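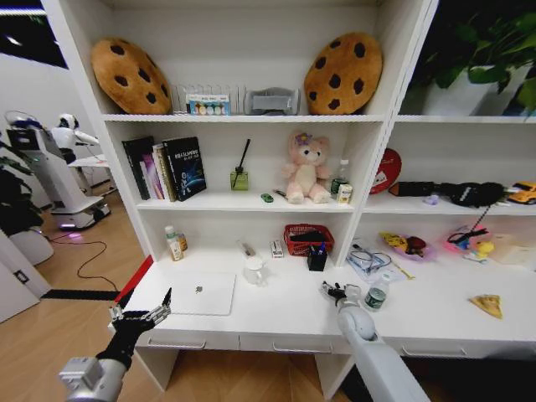

When does the choir move to the new rehearsal space? First rehearsal at the Alside hall is in March, after the lease on the current room runs out.

Search this site Go Menu

Dandedden Community Choir – general meeting minutes
24 August 2019

Present: Kaisu Ruotsalainen (chair), Aleksi Nieminen, Minttu Lindqvist, Joni Räsänen (minutes), plus about 20 members. Apologies from Veikko Kinnunen, sent his notes by email.

Started late, door code had been changed again.

1. Last minutes
Approved. One fix – the spring concert was in the Campos chapel, not the school. Joni to correct.

2. Move to Alside
Kaisu went through the lease. Two evenings a week, piano included, tuning is on us. Chairs stay in the hall, music stands don't. Parking behind the building only, the front is for the clinic. Altos asked about the heating. Kaisu to ask the landlord for last winter's bills before signing.
Aleksi wants to keep the old room for sectionals. Long discussion. No money for both. Voted to drop it, Aleksi against.

3. Money
Balance $693 after paying the accompanist through summer. Dues stay at $60, students $40. Seven members still owe for spring, Minttu will email them privately, no names read out.
Raffle idea put off again.
Veikko's note says the copying bill is too high and people should bring back there folders at the end of term. Agreed.

4. Winter concert
Program so far: the two Finnish carols, the short mass, one spiritual, something for the kids' group. Minttu thinks the mass is too much for the weeks we have. Basses disagree. Compromise – learn the Kyrie and Gloria first, decide on the rest by the fourth rehearsal.
Soloists: auditions during the tea break, sign up with Aleksi.
Venue is Campos chapel again if the date is free. Kaisu calling them.
Dress: black, any colored scarf. No more discussion of scarfs please.

5. Skandano exchange
Letter from the Skandano choir, they would like to visit in spring and sing a joint program. They need beds for everyone, two nights. Hands up for hosting, not enough yet. Form going round at next rehearsal. Joni to write back and say yes in principle, ask about allergies and who can't do stairs.
Question about whether we'd go there the year after. Left open.

6. Sheet music cupboard
Tenor copies of the mass missing. Check at home!! Minttu will sort the cupboard before the move and wants two helpers. Anything unlabelled goes in the recycling.

7. Other business
– Warmups: can they start on time. Yes, Kaisu will start with whoever is in the room.
– Website still has the old phone number. Joni.
– Perfume, please go easy, two sopranos get headaches.
– Birthday song for Veikko next rehearsal, keep quiet about it.

Actions
Kaisu – heating bills, lease, chapel
Aleksi – audition list
Minttu – dues emails, cupbaord
Joni – last minutes, Skandano reply, website

Closed after tea. Next meeting once the lease is signed, date by email.

2 comments Share

We use cookies to keep this site working. Accept Settings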